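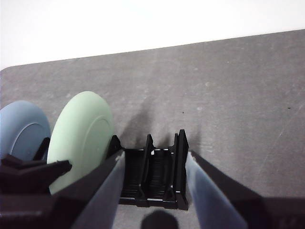 4. Loading, Leaning and Leftover Pieces

We come now to the part of the Drunis study that gave us the most pleasure to write, and that probably took up more of our evenings than it should have. The earlier sections dealt with how the households in Pratdale washed their dishes and how long the dishes were left afterward. In this one we stay at the rack itself and look at what people did with it: which slot they reached for first, how they leaned a plate, what happened to the small parts that came with the rack, and how all of that changed once the rack was full.

Readers will remember that 54 households took part, most of them in the older apartments near the river and a smaller group in the Clostach buildings on the hill. Everyone kept a kitchen diary and everyone was visited at home. We had asked for the diaries to be short. Many were not, and we are grateful for it, as some of what follows rests on a stray line in the margin beside the day's entry for supper.

4.1 Where the first plate goes

Our original guess was that people would fill a rack from one end to the other, the way one fills a bookshelf. A fair number of them did. But a good many began somewhere near the middle, next to a divider that felt solid, and worked outward in whichever direction had more room. When we asked why, the answers were mostly about trust. A plate that has slid once will be remembered for a long time, and the slot it slid from tends to stay empty until there is no other choice.

The kind of divider mattered a good deal here. Racks with thin wire prongs hold a plate at its lower edge only, and people loading them tended to keep a hand near the plate a moment longer than they needed to. Racks with taller panels give the plate something to rest its face against. In our notes we call this "leaning" as opposed to "slotting," and although the two look alike from across a kitchen, the people doing the work described them quite differently. Slotting was spoken of as quick and a little risky. Leaning was slower, and several diaries used the word "settled" for a plate put away like that.
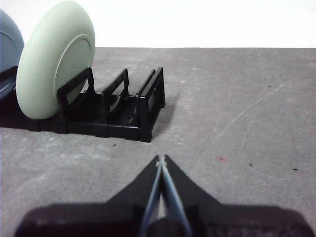

Reading time for full paper: 28 minutes

Figure 3. Round plates standing upright in a black plastic dish rack with window-shaped openings in its dividers. The light mint-green plate leans against the nearest divider.

The arrangement in Figure 3 is close to what we mean by leaning. The plate has a thick rounded rim, and a rim of that sort changes how a rack can be used. Thick-rimmed plates need more room than thin china, and they will not always go into neighboring slots. Households that owned them often skipped a space between one plate and the next, which cut down what the rack would hold but also, to our surprise, cut down the complaints. The same people who told us the rack was too small also told us they liked how it looked when it was loaded.

Openings in a divider came up too, usually when we hadn't asked. People liked being able to see through to the far side, and a few mentioned cleaning, saying that a panel with a window in it was easier to get a cloth around than one closed off all the way across. We had no question about cleaning the rack in the May round of visits and added one afterward. It should have been there from the beginning - a rack collects crumbs and hard-water marks like anything else that lives beside a sink, and how willing people are to wipe it down has a lot to do with how long they keep it.

4.2 Color and the order of things

Colored tableware was common in our households, especially where there were children, and it had an effect on sorting that we had not planned to study. Where plates came in several colors, people often grouped them without being aware of it. One diary keeper in the Clostach group wrote that she had never sorted anything in her life, and then, two pages later, that it bothered her when a green plate ended up on the wrong side. We read this as a habit that sits below the level of a rule. It costs almost nothing to follow, and breaking it is only mildly annoying.

Grouping by size was more deliberate. Larger plates went to the outside or the back, with smaller ones where they could be lifted out first. In homes where more than one person did the dishes, this was also the main source of disagreement, far ahead of the question of who washed and who dried.

4.3 Small parts

Most racks on sale locally come with something extra: a cup for cutlery, a clip, a foot, a tray for drips. We had thought of these as minor, and gave them only a few lines in the interview guide. The households gave them a great deal more. Small plastic parts were taken off to make room, put on a windowsill, moved to a drawer, and then missed. A dark part is easy to overlook on a dark counter, and more than one person told us about hunting for a piece that had been lying beside the rack the whole time.

We sorted the 121 diary remarks about these parts by hand, using the Dehghan sheet described in Section 2, and found it harder than sorting the remarks about plates. People rarely knew what to call a part. They wrote "the black bit" or "the thing from the end," and we had to go back and ask. Once we knew which piece was meant, the pattern was fairly plain. Parts that could be put back with one hand were usually put back. Parts that needed the rack to be emptied first were left off for good, and some had already gone out with the trash by the time of the second visit.

4.4 The full rack

The last few items of a wash were treated differently from everything before them. A plate that would have been leaned carefully at the start of the evening was, by the end, laid across the top of two others or propped against the outside of the rack. The diaries are frank about this, and rather funny in places. Several households kept a folded towel on the counter for the overflow, and we have counted the towel as part of the drying setup in the tables of Section 5, where the floor space taken by each arrangement is compared.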